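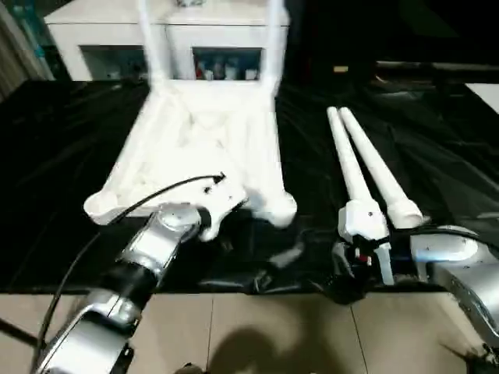

Figure 2. White plastic chair with two of its legs detached, on black sheeting.

3.2 Participants and seating protocol

Adults with neck pain lasting longer than six weeks were recruited through the Pukville outpatient physiotherapy clinic. People with a history of cervical surgery, or with dizziness on turning the head, were excluded at screening. All assessments were done by the same physiotherapist (N. Pearce), who was not told which program each person had been given.

Participants in the Senetti group attended 7 supervised sessions of deep neck flexor training. The comparison group received a printed home program and one phone call. Both groups kept a paper diary of headaches and pain medicine use.
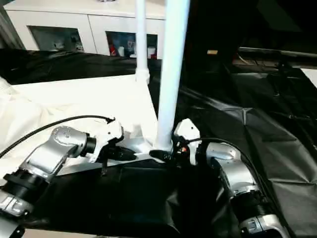 Range of motion was measured in sitting, with feet flat and hands resting on the thighs. Rotation was recorded to each side before flexion and extension, and the mean of three trials was used. Trials were repeated if the shoulders moved - this was most common at end-range rotation. Diary entries were coded by X. Arriaga, and pages with no date were left out of the analysis. Missing follow-up scores were not imputed. Participants who changed their pain medicine during the program stayed in the group they were first assigned to.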